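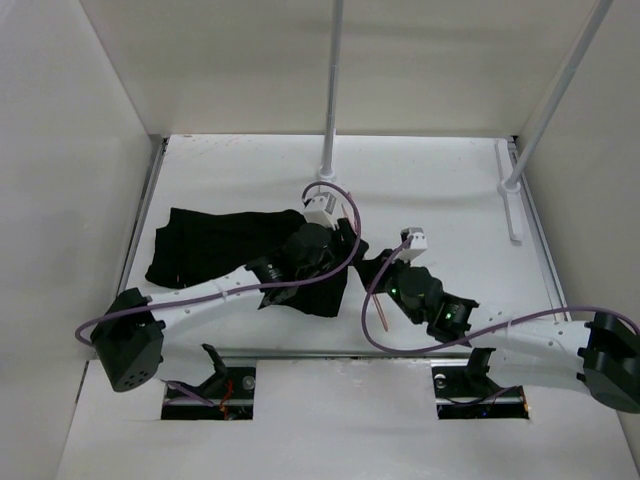

**Figure 6.** Black cloth on the white work surface, part folded and part bunched.

### 4.2 Dark fabric and the problem of the hidden edge

Of all the materials in our study of household folding, dark cloth taught us the most. A pale towel shows its creases as soft gray lines, and people read those lines quickly when they look for a corner. Black fabric gives much less away. In Figure 6 the top edge is folded and the left portion still reads as a rough rectangle, but the bunched right portion could hold one layer or several, and we find it hard to say from the picture alone.

We were delighted by how well our home folders coped with this. Across 488 folding sessions recorded in Clulletthorpe, 113 involved black or navy items, and in most of these the folder stopped looking and started feeling. Fingers ran along a hem until they met a seam, then followed the seam to a corner. Vincze and Berisha called this "edge walking" in their notes from March, and the name stuck with all of us.

Edge walking is slower than folding by sight, yet the finished stacks were just as square. It also seems to change the order of work. With light cloth, people tended to flatten the whole piece first - with dark cloth, they often squared up one side and left the rest in a heap until they needed it. The half-ordered state in Figure 6, tidy at one end and crumpled at the other, is one we came to know very well.

Wrinkles deserve a closer look too. Mac Carthaigh's sorting scheme, described in Section 3, treats a wrinkle as a flaw to be smoothed out, but several folders used a deep one as a handle, pinching it to lift the layers together. We return to this lovely trick in Section 5.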